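The Summer I Tried to Print a Coat Rack

By Leonie Waaka
August 5, 2020
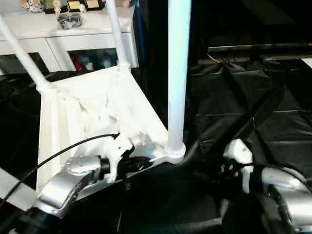 I have wanted a proper piece of printed furniture ever since my neighbor Fletcher Costigan showed me the little stool he made for his porch. It was lumpy and it leaned, and I loved it. You could see every layer if you crouched down, like the rings on a tree stump. I went home and measured the hallway that same evening.

The hallway is the problem room in our house. It's narrow, the front door opens the wrong way, and the only thing we've ever had for coats is a row of hooks that pulls out of the plaster every winter. I wanted something that stood on its own feet. A heavy boxy bottom, a few poles going up at different angles, and enough room between them for wet raincoats, school bags and the dog's leash. All of it white, so it would disappear against the wall (my first mistake, but we'll get to that).

Fletcher told me to start with the bottom and worry about the poles later. Everybody else told me the opposite. Tipene Pearce, who runs the evening class I signed up for back in April, thinks you should draw the whole thing on paper at full size before you go anywhere near a printer. He made us tape sheets together on the floor of his garage until we had a life-size coat rack lying there like a chalk outline. I felt silly doing it. Then I lay my real coat on top of the drawing and found out the hem would have dragged on the floor, so all right, Tipene.

Let me talk about the box for a minute, as it's the part I now have strong feelings about.

If you've only printed small things, a phone stand or a cookie cutter, you probably think of plastic as solid. Large prints mostly aren't. You put flat skins on the outside and a whole lot of ribs on the inside, and the ribs do the work. I was horrified by mine at first! The outside panels came out smooth and flat and rather handsome, and then you looked into the open part and it was all rough ridges and bits of support, thin enough in spots that light came through. I spent a weekend picking at the supports with needle-nose pliers and a butter knife. I have a scar on my thumb from it, and I still left half of them in there. Ataahua Rakena, who sat next to me in class and is far more patient than I am, cleaned hers down to the last crumb. Hers is beautiful. Mine holds up coats.

My file was called Tarell, by the way. We all had to name our designs before Tipene would look at them, and I was reading a paperback with a ship in it called the Tarell. Ataahua's was Arai. Bevan Cartwright, who is retired and was building what he kept calling a hat tree, named his Bratow, and when we asked what it meant he just went back to sanding.

The poles were supposed to be easy. A tube is a tube. You can print one standing up, in sections, and glue the sections end to end, or you can cheat and buy a length of pipe from the plumbing aisle. I went back and forth on this for weeks. Bevan said cheating was fine if the tube was going to carry a heavy coat, and he knew what he was talking about, having already snapped a printed one over his knee to see what it would take. It didn't take much. Layers are strong when you squeeze them and pretty poor when you bend them, and a coat on a tilted pole is all bending.

So I did a bit of both. The straight pole, the fat one that takes the winter coats, is the one I fussed over. The thinner ones lean out and only have to deal with scarves and hats and whatever my son drops on them as he runs past. I found a pleasing angle by holding broom handles against the wall while my husband stood across the hall saying "more, more, no, less."

What I'd never thought about before this summer is the socket. I'd always looked at the long parts of furniture, the legs and the arms, and never at the place where they meet something. But that's where everything goes wrong. My first socket was a plain hole in the corner of the box. The pole slid in nicely, I hung a coat on it, and it tipped over with a sort of sigh and took a chunk of the corner along. The second hole was deeper and so tight that I had to stand on a chair and hit the pole with a rubber mallet, which woke the baby next door. The third one had a rounded collar around it, thick at the bottom and easing off toward the top, and that one I'm proud of. A rounded collar spreads the load out, and it's also just nicer to look at. A sharp edge there catches dust and sleeves.

Tipene's rule for sockets is to print one on its own, just the last couple of inches, before you commit to the whole corner. I ignored that rule twice and each time it cost me most of a spool. The class keeps a running tally of wasted plastic on the wall in grams, and by the end of June I was personally responsible for 3,911 of them. Somebody drew a crown next to my name.

Then there's the workspace, which in my case was the dining table. I can't recommend this to anyone who wants to eat dinner. Plastic crumbs get into everything, and sanding dust is worse. Fletcher lent me an old tarp and it changed my life. Throw one over whatever you're working on and don't bother to smooth it – the folds catch the little screws and scraps that would otherwise roll onto the floor. Pick a dark one if you're working with white parts. I had a pale bedsheet down for the first week and kept losing pieces on it, and then I'd find them with my bare foot.

A dark cover also shows you the shape of the thing. I'd been looking at my white box on a white tablecloth for so long that I hadn't noticed one side was bowed. On the tarp I saw it right away. (I didn't fix it. That side faces the wall.)

About that white. On the screen it looked crisp and clean, and on the printer it came out with a gloss I hadn't planned on, sort of bluish by the window in the mornings. Ataahua rubbed hers down with fine paper to take the shine off and it went soft and chalky, almost like plaster. I tried that on one scarf pole and got bored halfway, so it's matte up to my shoulder and shiny above. My sister thinks it's on purpose and I've let her think so. And no, it doesn't disappear against the wall. The wall is cream. I didn't know that until I stood something white in front of it.

People always ask what it cost. The plastic came to nearly 200 dollars with all my mistakes in it, and the class was extra, and then there was glue and sandpaper and a second rubber mallet when the first one went missing. You can buy a perfectly decent coat rack for a lot less. The store in town has one called the Clarkerano, black metal, very slim, and I walked past it every week on my way to buy more filament. I did pick it up once. It weighed nothing and it wobbled.

Mine does not wobble. It stands 68 inches tall, and most of its weight is down low in that ugly, ribby box. I put a couple of bags of sand in there too, on Bevan's advice, tucked in where the supports used to be. The open front turned out to be a good place for shoes, small ones anyway. My boots don't fit, but the kids' sneakers do, and so does the dog's ball, which she now goes and fetches out of it herself with a great deal of scraping.

If you're thinking of making one, use wider panels than you think you need and round off anything you're going to brush past in the dark. Test the socket. Glue the tilted poles on a day when you don't have anywhere to be, as someone has to hold them while they set, and twenty minutes is a long time to stand in a hallway with your arm up. I listened to a whole radio program about eels.

Fletcher came over last week to see it. He walked around it, pushed on the big pole with one finger, and hung up his hat. Then he asked if I'd thought about a matching bench, and I've got the tape measure out again.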